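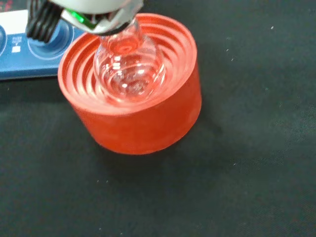
A gripper holding a round-bottom flask by the neck, with the bulb in an orange-red ring stand

The Brivov Open Day is a public demonstration of laboratory automation held each year by Gavico, a maker of robot arms and sample-handling equipment, at its site in Brivov. It was first held on March 6, 2019. The program consists of live bench demonstrations, a tour of the assembly hall and short talks by the engineering staff.

Background

Gavico moved to Brivov after buying the former Weso instrument works. The company had shown its machines only at trade fairs until then, mostly to buyers from hospital laboratories. Shufen Feng, head of applications at the time, proposed a day on which teachers, students and local residents could watch the arms handle ordinary glassware. The first open day drew 837 visitors. Attendance reached 3,315 at the third and 3,660 at the fourth, after which entry was by timed ticket.

The event was later moved to August, when the assembly hall is closed for maintenance and more floor space is free.

Demonstrations

The best-known part of the program is the glassware bench. An arm picks up a round-bottom flask by its neck, carries it across the bench and lowers it into a ring stand. The flask cannot stand upright by itself, and clear glass is hard for many camera systems to locate because of reflections and the way it bends the view of whatever is behind it. The stand used at the bench has stepped rings that narrow toward the center, so a flask set down slightly off the middle tends to slide into place. The work surface is dark and kept mostly bare.

Each run is followed by a period in which visitors may move the stand to a new spot and have the arm try again. Runs that fail are not hidden. Staff stop the arm, explain what went wrong and restart from the beginning. Glassware for the bench is bought in bulk and spares are kept under the counter.

Other benches have shown tube capping, plate stacking and the weighing of powders. The powder bench was dropped after the second year over complaints about dust and came back later inside a closed cabinet.

Han workshop

A hands-on workshop, named after the Han teaching room in which it takes place, has been part of the open day since its second year. Groups of 10 guide an arm by hand through a simple pick-and-place task and then play the motion back. Jianhua Yin wrote the first set of workshop notes, which were revised when the teaching pendants were replaced. Children may take part with an adult.

Access

The site is reached by the Brivov works road. Visitors enter through the east gate, and large bags are left at the desk. Photography is allowed at the benches but not in the assembly hall.

See also
Laboratory automation
Robot end effector
Round-bottom flask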